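Everything Out on the Table

February 2, 2024

Print this post | E-mail to a friend
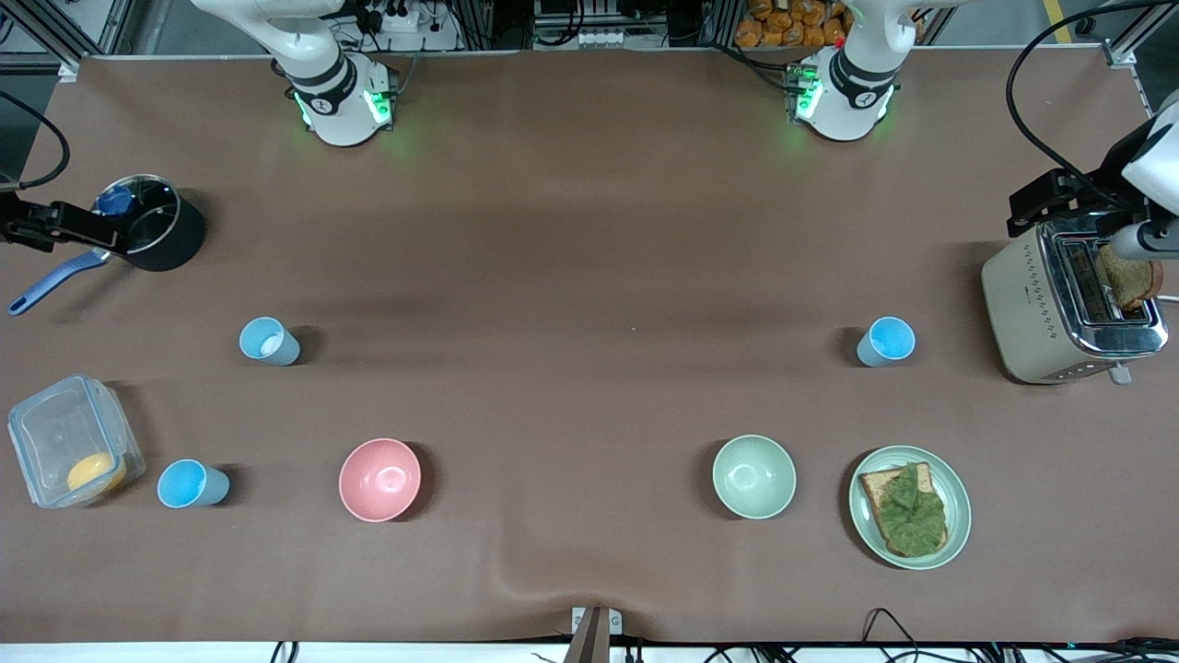 I have been told by people who own fewer cups than I do that the way to sort out a kitchen is to put all of it on one surface and look at it. So I did. My feelings about the cups haven't changed. They are light blue plastic, they have survived three apartments, and I drink coffee out of them when I'm home alone.

The toaster was up for review too. It's cream with a chrome top and little dots on the side, and I bought it in July at the Gotcombe flea market for 19 dollars, after a man had asked for 50 and I had made a face. It does two slices, one of them well.

Then there's the saucepan with the long blue handle. I keep it for the glass lid, so I can watch the rice go wrong from the start. Every drawer I own is too short for that handle, and it has been living on top of the fridge like a cat.

The plan was to fill a box for the thrift store in Pilten. After around two hours the box had a garlic press in it and the instructions for a blender I no longer have. I took the garlic press back out at dinner time.

Next up, the spice shelf, which I'm putting off until I feel stronger.

Shares: 51

3 comments

kettle_on: Keep the toaster. I paid more for a worse one.

Marrowfat: Hang the pan on a hook! Changed my life, or at least my fridge.

pilten_local: That thrift store has four garlic presses already, so no rush.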